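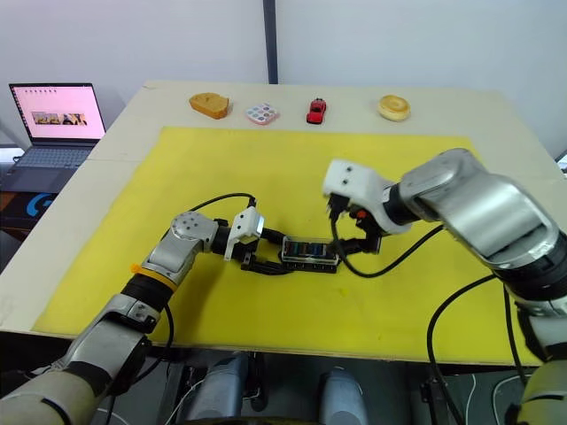
The table with the yellow mat, and the little red car

2020-09-25

Today I signed the petition for the donkeys, and after that I asked other people to sign it, which for me is much harder. Liis Kairys started it in spring. It asks the province to stop the export of live donkeys for their skins from the holding yard at Fomilberg. When I came home from work it had 249 names, and we need 380 before it can be read in the assembly.

I wrote to Pieter Ngubane first. He answered after 20 minutes with many questions. Who checks the trucks? How long do the animals stand without water? I did not know all the answers, so I telephoned Liis, and she read to me from the transport papers. The last group traveled 1150 kilometers. She read it in a very flat voice and I had to sit down.

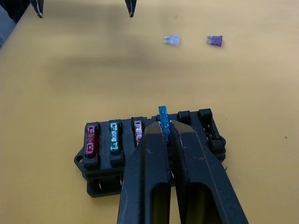 Pieter signed in the end, and his wife too. Palesa Shabalala did not want to. She says that families near Pislow live from selling these animals and that people in the city forget them. I was angry for an hour, and then I thought that she is partly right. The petition has only one sentence about the families and it is a weak sentence. I will ask Liis if we can still change it, but maybe the text is closed once people have signed.

In the evening I looked again at my photographs from the sanctuary. The old gray one with the torn ear is still my favorite. Regula Nägeli wrote that he eats well now and lets her clean his feet, only the left back one he does not give.

The petition closes in October. Tomorrow I must print the paper form for my neighbor, who has no computer, and buy ink.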